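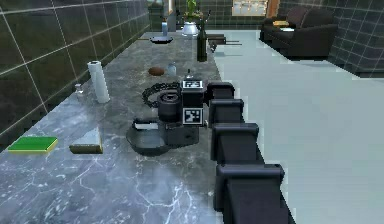

Section 6. Setting Up Entry Alerts and Saving Recorded Events

This section applies to the Prakura home alarm panel with one or more Tevard door cameras. Complete the wiring and network steps in Section 2 before you begin. The panel must be disarmed throughout.

6.1 Adding a door camera

1. On the panel, open Devices and select Add Camera.
2. Enter the code printed on the underside of the camera base.
3. Assign the camera to a door. Use a name that a responding officer would understand, such as "Rear door, driveway side."
4. Select Save. The status light on the camera turns green within 13 seconds.

Note: If the light remains amber, move the camera closer to the panel and repeat step 2. Do not reset the panel.

6.2 Setting the entry delay

1. Open Alarm, then Entry Delay.
2. Choose a delay for each door. The factory setting is 9 seconds.
3. Leave the house by the door you have set, wait until the panel shows Armed, and come back in. Confirm that the panel asks for the user code before the delay ends.

CAUTION: A delay of zero will sound the siren as soon as the door is opened, including when it is opened with a key. All members of the household should be told before this setting is used.

6.3 Saving a recording after a break-in

Recordings are overwritten when storage is full. If you return home and find a door or window damaged, stay outside and call the police first. Save the recording once officers have confirmed that the building is clear.

1. Open Events and select the time at which the alert was received.
2. Select Lock Recording. A padlock symbol appears beside the entry.
3. Insert a blank memory card in the slot on the left side of the panel and select Copy.
4. Wait for the message "Copy complete" before removing the card.
5. Write the police report number on the card sleeve.

Note: The panel makes up to two copies of each locked event. Give one to the investigating officer and keep the other for your insurance claim. Further copies must be requested in writing from Cirnbridge Customer Records, attention Dzintra Lepik.

CAUTION: Do not trim, rename or convert the copied files. Altered files may not be accepted as evidence.

6.4 Sharing recordings with neighbors

The Hunt neighborhood service is switched off when the panel is supplied. To turn it on, open Sharing and accept the terms shown. Locked events cannot be shared through this service until the lock is removed by the account holder.

For siren volume and backup battery settings, see Section 7.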